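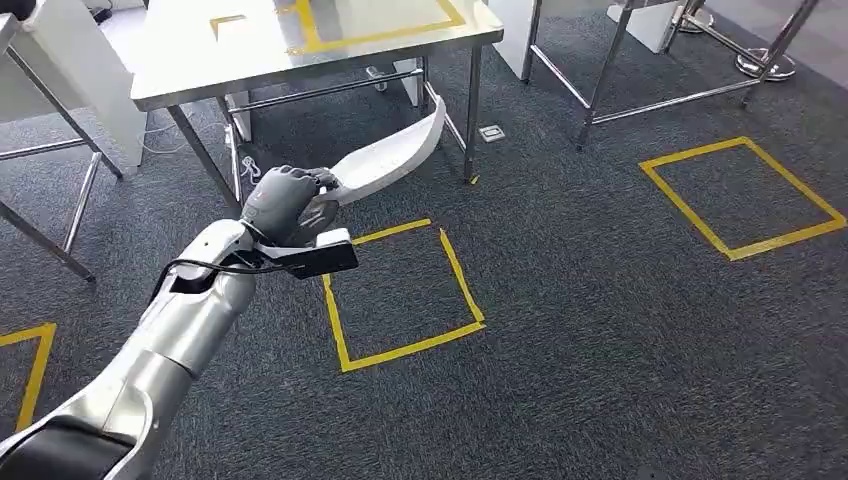
Issue 26

How to mark out a floor so a robot can learn a chore on it

214 shares | 17 comments

I get asked every month whether a machine can do the housework yet, and my answer is still "some of it, on a good day, if you've been nice to it first." Being nice to it mostly means tape. So this time I'm going to walk you through how I set up a practice area for a one-handed pick-up-and-put-down job, the kind of thing you'd want at home for tidying up a floor or in a small shop for moving parts to a bench.

You'll need a roll of colored floor tape, a tape measure, a square if you have one (a big hardback book works fine), a table with open legs, and something to pick up. Go for tape that stands out hard against your floor. We use yellow on dark gray carpet and I can spot it from the doorway with my glasses off!

First, the squares. Put down a few, spread apart, each one big enough that the object can land inside it with room to spare. Press the corners down well with your thumb. On short carpet the ends like to lift, and then somebody's shoe catches one and you've got a parallelogram. Don't sweat it if they're a little crooked, by the way. Wyn Bellis spent a whole morning in March getting ours perfect with a laser level and the robot did no better than it had the week before.

Next, the table. Tape that too, with an L for a corner where something should line up, and a full outline where something should sit. Ours is stainless steel and shiny, and I'd pick something duller if I were buying again, as bright reflections can confuse a camera. If you're stuck with shiny, try moving your lights before you start messing with the software. I lost two days learning that one.

Now the object. Everybody wants to start with socks. Please don't start with socks! Start with something stiff that keeps its shape, and give it a part that's easy to hold. A long curved piece with a narrow end is good practice: the five fingers can curl right around the narrow end, and then the arm has to deal with all the rest of it sticking out in front. That second half is where you learn something. A person carrying a shovel through a kitchen knows where the far end is without thinking about it. A robot knows where its hand is, and the far end of the shovel is a whole other conversation, usually one held with a table leg.

Then run it. I do 3 slow passes with my hand on the stop button, same start square, same end square. If those go okay I switch the start square and leave everything else alone. Change one thing at a time, and write it down (I use a paper notebook, Nest Harries uses a spreadsheet, hers is better). Once I trust it I go for 300 tries over a week or so, and that's when you find out what you've got. Our last batch at Trundusar had 26 drops, and most of them came from one square closest to the table. So I moved the square out a hand's width and started over.

A few odds and ends:

Tie up the cables on the arm, but leave a loop of slack so the wrist can turn. Too tight is worse than too loose.

Look under the table before each run. Loose cords end up down there and a low hand will find them.

Pull your tape up within a month or the glue stays behind. Ask me how I know.

So, can it do your chores? Picking up one known thing and putting it in one marked spot, yes, I'd let it do that in my shop while I ate lunch nearby. Picking up whatever my kids left on the stairs, no, and I wouldn't pay for one that claimed to. Prys Nicholas thinks I'm being stingy and has promised to write in. Next issue I'll take the tape away one square at a time and we'll see how far we get.

17 comments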